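把持ハンド比較試験 中間のご報告(10月分)

いつも温かく見守っていただき、ありがとうございます。朝晩の冷え込みが増してきて、実験室でも上着を手放せない季節になりました。今月は書きたいことがたまってしまい、少々長いご報告になりますが、お茶でも飲みながらお付き合いいただければ幸いです。

前回のご報告では、コンピューター解体・再組立て作業に使うハンドの候補を二つに絞ったところまでお伝えしました。一つはHanoraの細爪タイプ、もう一つはTanellの幅広タイプです。どちらも平行に開閉する電動式で、カタログの上では把持力にそれほど差がありません。ところが、実際にメモリモジュールのような薄くて細長い部品を持たせてみますと、性格がまるで違うことがわかってまいりました。

まず数字からご報告いたします。今月の試行は両ハンド合わせて555回でした。当初の計画よりいくらか多くなったのは、途中で指先のゴムを貼り替えたため、前後で条件をそろえ直す必要が生じたからです。やり直しの分も記録には残してありますので、集計表では「貼替前」「貼替後」の欄を分けてご覧ください。担当としては捨ててしまいたい気持ちもあったのですが、貼替前のデータにも学ぶところが多く、残しておいてよかったと思っております。

Tanellの幅広タイプは、治具に立てた部品をつかむところまではたいへん安定しています。多少位置がずれていても面でしっかり受け止めてくれますので、見ていて安心感があります。困るのは筐体の中に入ってからで、スロットの両端にある留め具や隣の部品に爪の肩が当たりやすく、進入角度をかなり選びます。直近の50回に限って見ますと、筐体内で干渉を検知して止まったのが8回ありました。いずれも部品を傷める前に止まっておりますが、そのたびに人が手を添えて戻すことになり、夜間の無人運転にはまだ遠いと感じています。

Hanoraの細爪タイプはその逆で、狭いところに下ろすのは得意なのに、つかんだ後にモジュールがわずかに傾くことがあります。傾いたまま差し込もうとすると途中で力が上がり、制御側が慎重になって引き返してしまいます。こちらは指先の素材と、つかむ高さの見直しで改善の余地がありそうです。

作業台は今月の初めに並べ方を改め、治具を左、筐体を横倒しにして右隣に置く配置といたしました。部品の仮置きと筐体とを一つの視野に収めたかったのが理由です。固定カメラからの見え方も、以前より格段によくなりました。

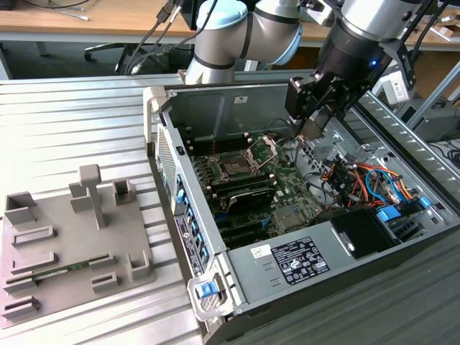

配置を変えると決めたとき、Popescuからは、治具と筐体を近づけすぎると今度はケーブルの逃げ場がなくなるのではないか、細爪の良し悪しを論じる前に、まずケーブルをどうさばくかを決めてほしい、という意見が出ました。筐体の中を横切る細い線は日によって位置が変わり、爪の選定結果そのものを左右しかねないというのです。もっともな指摘ですので、来月の試験では、線を束ねて留めた状態と、あえて留めない状態の両方で比べることにいたしました。手間は倍になりますが、ここを曖昧にしたまま結論を出すのは私どもとしても落ち着きません。

治具についても一言申し添えます。メモリモジュールを両端の溝で支えて保持しておく方式は、使ってみるとなかなか具合がよく、ハンドを替えても同じ姿勢から始められるのが何よりの利点です。ただ、溝の幅がぴったりすぎると抜くときに引っかかり、広げすぎると持ち上げた瞬間に向きが変わります。今の寸法に落ち着くまで何度も刷り直しました。次の版では入口にだけ面取りをつける予定で、図面はもうできております。

制御器のほうは、当初から使っている標準のものに加えて、Elineの試用機をお借りして並べて動かしています。まだ印象の域を出ませんが、接触してから止まるまでの反応はElineのほうが素直で、細爪と組み合わせたときに差が出やすいようです。一方で、設定画面にはなかなか馴染めず、座標系の取り違えで午後いっぱいを費やした日もありました(お恥ずかしい話です)。手順書を作り直しましたので、同じ轍は踏まずに済むと思います。

費用につきましては、指先ゴムの追加購入と治具の刷り直しで消耗品費がやや膨らみましたが、予算の枠内に収まっております。カメラの追加は今期は見送り、手元の機材で続けます。浮いた分は、交換用のメモリスロット付き基板の購入に充てさせていただければと考えております。抜き差しを重ねた基板はどうしても端子まわりがくたびれてきますので、比較の公平さを保つためにも、節目ごとに新しいものへ替えたいのです。

来月の予定は次のとおりです。

・ケーブル固定あり、なしの両条件での比較(各ハンド20回を一組として繰り返し)
・細爪の指先素材の変更と、把持高さの再調整
・治具の新版への切り替え
・Eline制御器での試験手順の確定

幅広タイプの肩を削った改造爪も試したいところですが、保証の扱いをTanellに問い合わせている最中ですので、返事を待って改めてご相談いたします。見学にお越しいただける場合は、午前10時過ぎですと装置が動いている時間に当たりやすいかと存じます。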